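Koppel opens textile return and washing service for small kitchens and cafés

Plamska, July 30, 2018. The household textile company Koppel today starts a washing and return service for small kitchens, cafés and guest houses in the Plamska district. The service is called Nudura. Customers receive clean cleaning cloths in a closed bag, and give back the used ones at the next delivery.

The service was tested from April with 113 customers. Most of them have fewer than ten employees and no washing machine at the workplace. Until now many of them bought cheap cloths and threw them away after one day, or an employee took them home to wash.

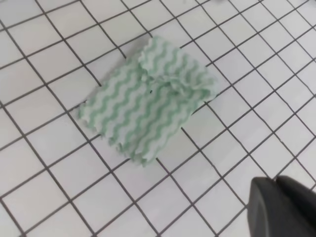 How the service works

Each customer chooses a bag with 630 or 1000 cloths per month. The smaller bag is meant for cafés, the larger one for guest houses and canteens. The driver comes 2 times in the month and brings half of the quantity each time. Used cloths can be returned damp, but they should not contain glass or food remains.

The cloths are washed by Futum, a laundry which has worked with Koppel for many years. Cloths from kitchens and cloths from bathrooms are kept in separate bags during the whole process, and they are also washed separately. Fabric softener is not used, for the reason that it makes a cloth less able to take up water.
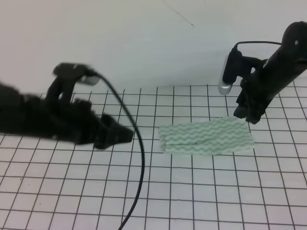

Arsalan Talpur told the company that during the test his café stopped to keep a bucket of wet cloths behind the kitchen door, and that the morning shift was very glad about it. He would also like a smaller bag for the winter, when there are fewer guests. Koppel is now checking if such a bag can be offered.

Cloths with holes or open seams are taken out after washing and replaced without extra cost. Lost cloths are charged at the end of the quarter. In the test period, roughly one customer in ten had to pay for lost pieces.
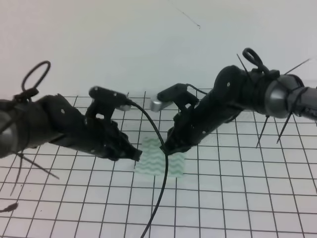
The contract is made for three months and can be ended in writing at any time after this period. Customers who close for holidays may pause the deliveries, if they inform the driver one week before.
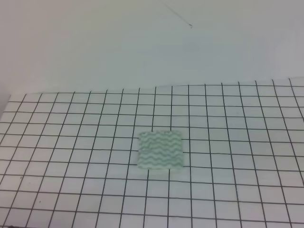 Registration and contact

Kitchens, cafés and guest houses in the district can register at the Koppel office or directly with the driver. New customers receive their first bag within two weeks after registration. Price lists and washing instructions are sent by post on request.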